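November 28, 2021

Okay, sourdough crackers again, batch two of the Zein flour! Murali asked me to write this one down properly because last time I just scribbled "good, crunchy" on an envelope and then neither of us could repeat it (sorry, Murali).

Started the discard at room temp and let it sit 14 hours, which was longer than I meant, I fell asleep. It smelled sharp but not bad. Mixed in the flour, a spoon of olive oil, salt and a lot of rosemary, probably too much rosemary if you ask Tahmineh. The dough was stickier than the Nadstead stuff ever was and I had to chill it 10 minutes before it would roll out at all.

Rolled to 2 mm using the guide strips. Please put the guide strips back in the drawer, people! Half the tray went in plain and half got brushed with salty water. The plain side browned unevenly and puffed in the corners where I forgot to prick it. The brushed side came out so much better, blistery and snappy, and I ate far more of it than I should have before weighing anything, so there's no yield number this time.

Tahmineh thinks the flour is drinking water slower than the bag says and wants a longer rest. I think she's right, and I'd also like to try a bit of rye in there. Bag is nearly done, so I need to order more before we change anything else.

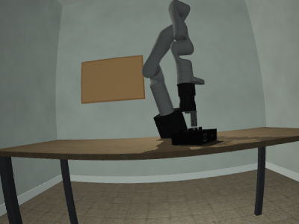

Next batch: half the rosemary, rest the dough overnight in the fridge, and weigh the tray before anyone gets near it. Murali has the good scale.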